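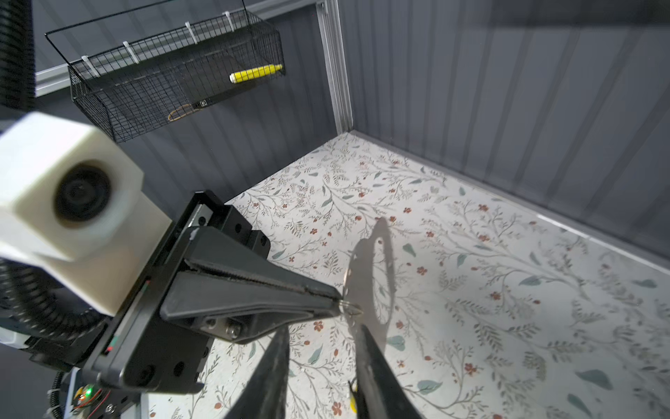
Page last changed: Monday, January 27, 2020

Why I still want a paper receipt

Last April I bought a winter coat from a shop called Stitbridge. At the till the young man asked for my e-mail address. I said I prefer paper. He was polite, but he had to call a colleague, and the colleague had to find a roll for the printer. Behind me the people were waiting, and I felt like an old woman who pays with small coins.

I am not against computers. I keep my bank on the telephone and I am content with it. But a receipt is a promise between a shop and a customer, and I think both sides should be able to hold it without giving something more in exchange. When I gave my address to another shop, Nitska, I received 19 messages before the end of the month. Only one of them was my receipt.
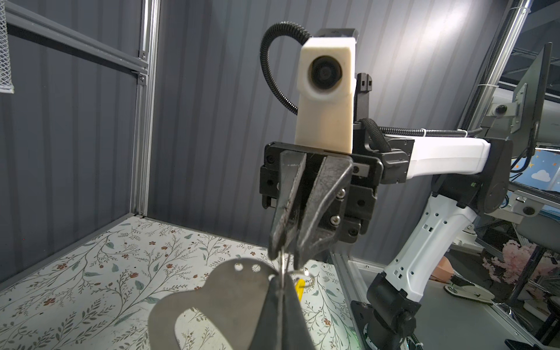

What the shops say

My friend Wajid Mirani worked four years in a shoe shop, and he does not agree with me. He says that paper receipts are thrown on the floor outside the door, and that customers lose them and then become angry. This is true, I have lost some myself. He says also that the paper fades. I have one from a kettle which is now completely white, and the guarantee was for two years.

So I accept that paper is weak. My objection is a different one. With paper, the shop knows what it has sold. With e-mail, it knows also who bought it, and on which day, and what she looked at afterwards. For a coat I find this too high a price.

A small proposal

Let the customer be asked one question, "paper or e-mail?", with the same voice for both. If she chooses e-mail, let the address be used for the receipt and be deleted after 90 days, when the time for returns is over. If she chooses paper, the printer should have paper in it.

The coat, I must say, is very good.

Darlene Bouchard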